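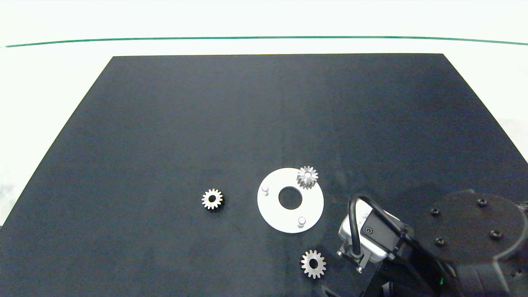
Workshop > Notebooks > Grarnotmont > Lubrication

26 Oct 2021

Grease trial, second series. The purpose is to compare Prastaline with the grease at present issued to the workshop, under light load and at low speed. The first series, completed in March, was set aside on account of uneven filling of the housings.

Housings were cleaned with solvent, dried overnight and weighed before filling. Each received 3 g of grease, applied by syringe to the inner race only. The run was set at 235 rpm and stopped for inspection at 1,000 hours. No noise was recorded on either set.

At inspection the Prastaline had darkened slightly near the seals. The issued grease had kept its colour but had moved outwards, leaving the inner race thinly covered. Weight loss was small in both cases - the figures are in the Rarier binder, second tab.
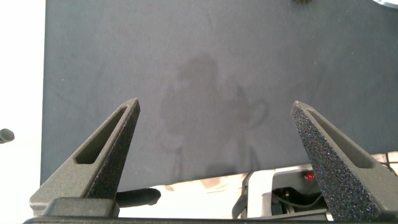

Manríquez replied that the darkening need not be treated as a fault, that their own housings show the same colour well before any loss of film, and that a sample should be drawn from beside the seal before the run is resumed.

The sample will be drawn as requested. The run will then continue, up to 2,000 hours in total, with the same housings and no topping up. Seal drag is to be measured at the next stop - the spring balance must be checked first, as it reads low when cold.

Outstanding: fresh syringes, labels for the sample jars, a copy of the March sheet.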